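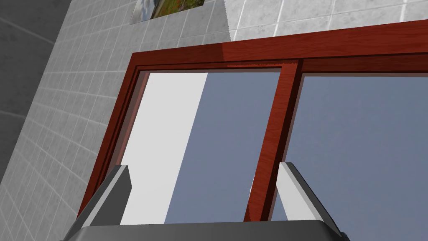 Home Our Houses Guest Stays Work With Us Newsletter Contact

Live-In House Host Wanted, Illetberg House

We are looking for a kind, steady, reasonably tidy person to come and live at Illetberg House and look after the people who stay with us. If you have ever thought that you would be happiest in a job where you bake a little, chat a lot, answer the phone, and know where the spare blankets are kept, then please read on, and please forgive us if we go on a bit. We would much prefer you to know too much about the place before you apply than too little!

Illetberg House is a guesthouse for the families of patients at the regional hospital down the hill. People come to us when a husband is having surgery, or a new baby has arrived too early, or a parent is in for a long course of treatment and home is four hours' drive away. Some stay for a night and some stay for a whole season. We have 12 bedrooms, a big shared kitchen, a laundry room, a reading room with a woodstove, and a garden that is lovely in some years and a bit of a jungle in others. Families pay what they can manage, and the rest comes from our parent charity, Utidia, and from the very generous people who come to our plant sale.

Our present host, Pouran Salehi, is moving to be near her daughter and her new grandson, and we are all being very brave about it. Pouran has taught half the county to make rice with a proper crust on the bottom. We aren't looking for another Pouran (she would be the first to tell you that she sings too loudly in the mornings), and whoever comes next should feel free to do things their own way.

What the days are like

You would be up by seven to unlock the kitchen and put on the coffee. Breakfast is simple, mostly toast, eggs, fruit, and whatever was baked the day before. After that there are rooms to turn over, with help from Davoud Kiani, who cleans with us every weekday morning and knows every trick the old washing machine has. Then comes the phone, and the bookings, and the grocery order, and somebody at the door who has driven through the night and needs a shower before they can think about anything else. Afternoons are quiet, usually. We ask the host to be around again from four until eight, when people come back up from the hospital and want soup, or company, or to be left completely alone with a crossword.

You aren't expected to be a nurse or a counselor. The hospital has wonderful people for that, and Bláthnaid Lenihan, our family liaison, is in the house 2 afternoons a week and always at the end of a phone. What we do ask is that you can sit with someone who has had bad news and not feel you must fill up the silence.

There is a fair amount of lifting, mostly linens and groceries, and there are stairs. If stairs or lifting are difficult for you but the rest sounds right, talk to us anyway. We have moved things around before and can do it again.

What we would love you to have

A warm way with people of every kind and every faith. Some experience of looking after guests, a household, a ward, a dormitory, a campsite, or anything else where people depended on you to remember things. Enough comfort with a computer to manage a booking calendar and write a clear email. A driver's license is a great help, as the nearest supermarket is over in Pornero and the bus is a law unto itself. Farsi, Spanish, or Tigrinya would be a real gift to some of our families, though English is all that's needed. You will need a food handler's card, and we will gladly pay for the course if you don't have one yet.

Pay and living arrangements

The post pays $2,760 a month before taxes, along with a private apartment on the ground floor with its own front door, all utilities paid, and meals from the house kitchen whenever you want them. You would have two full days off each week, when Mihret Tesfamariam covers as relief host, and four weeks of paid vacation a year. We also give $1,660 toward moving costs, paid when you arrive, so that nobody has to turn us down over the price of a truck. A well-behaved cat or small dog is welcome in the apartment, but has to stay out of the guest rooms on account of allergies.

We hope to have someone settled in by July, with a couple of weeks alongside Pouran first, so she can hand over the keys, the recipes, and the long story of the boiler.

How to apply

Please write us a letter. It doesn't have to be fancy. Tell us a little about yourself, the work you have done, paid or unpaid, and a time you made somebody feel at home. Add the names of two people who know you well, at least one of whom has worked with you. A resume is fine to include if you have one handy.

Send it to Hooman Hassanpour, House Manager, by email or through the mail slot at our office on Mazandarani Street, to reach us by 5/17/23. Hooman reads every letter himself and will reply to each one, though it may take him a week or so. If we invite you to meet us, plan to stay for lunch, and we'll cover your travel. You're also very welcome to call the house beforehand and ask anything you like. Mid-afternoon is best, and let it ring for a while, as the phone is at the far end of the hall.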